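Progress report to the Kinico Fund
Mesura Choir Exchange, second reporting period
Prepared by Bukola Iyamu
January 12, 2022

What we have been up to

It has been a wonderful few months, and I'm so glad to finally write some of it down! The community choir now has 40 regular singers, up from the small group we described in July, and we have learned the first half of the Clidasen song cycle. The low voices, who used to hide behind everyone else, are singing out -- you can really hear it in the slow movements.

Our weekend away was the high point. We rehearsed all day in the hotel's breakfast room, ate far too much soup, and went back over the tricky canon after dinner until people were singing it on the stairs. Your grant covered the rooms and the coach, and three singers who had never been away with a choir before were able to come along.
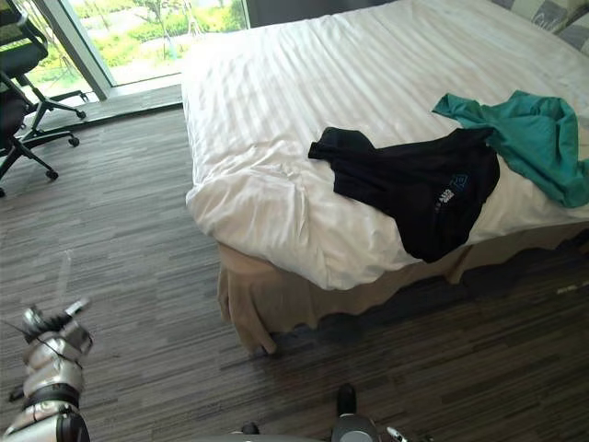
Music and teaching

Ekaette Bako took on sectional rehearsals for the altos and sopranos. Jelle Verstraete did the same for the tenors and basses, and also wrote out simpler parts for people who don't read music. We have printed 200 song booklets, enough for the spring concerts and the school visits. The paper is thicker than last time and stays open on a stand, which the pianist is very happy about.

One piece is behind schedule. The Jaber lullaby arrangement came to us in a key that was too high, and we lost two rehearsals to trying it before Ibrahim Akande rewrote the middle section. It sits much better now and we expect to have it by heart in time.

Money

Spending is close to plan. The coach cost a little more than quoted and the booklets a little less. Darcy Leclerc has the receipts and will send copies with the final accounts. 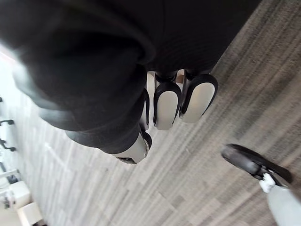 Will new singers still be able to join before the spring concerts?

We'd love to have them! Anyone who comes along in the next few weeks will get a booklet and a seat beside an experienced singer. After that we'll ask newcomers to listen in until the concerts are done, then start with us on the second half of the cycle.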